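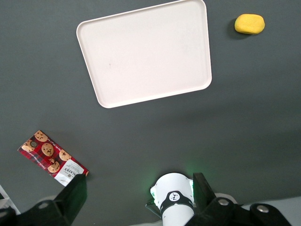
Saturday, August 1, 2020

Money day, ugh. I've spent the whole morning with the Lins catalogue on one knee and the calculator on the other, trying to work out what we can buy for the arms before November. Fingers first, I think. The black ones are all right for a sponge, but a cookie box like the Walkers one is a wide, flat, slippery sort of thing and I want something with a softer grip for those. Hirkmont want 573 for a pair of rubbery ones (a pair! so double it for both arms) and Bullus do a plainer set for 474, with 7 weeks' wait. I'm leaning towards Bullus, wait and all, and putting what's left towards a spare cable or two.

Then Macarena Pacheco rang while I was eating my toast and we went round and round about the Ukent table. She loves it. I love it too, but it's nearly 1,150 before delivery and the grey top we've got is perfectly good! There's plenty of room on it for a tray and a bottle of Coke and whatever else we fancy picking up. She says a new one would have proper channels for the cables, and I do see her point, they go all over the place at the back. I said we could buy an awful lot of cable clips for that money. She laughed, but she didn't give in, so I expect I'll hear about it again on the phone tomorrow.

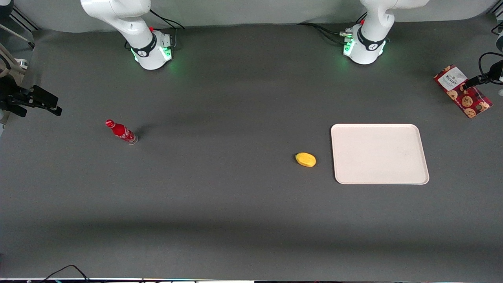 Still to sort out

Ask Bullus if the price includes the screws. Find last year's delivery bill. Ring Macarena back about the table, and be firm this time.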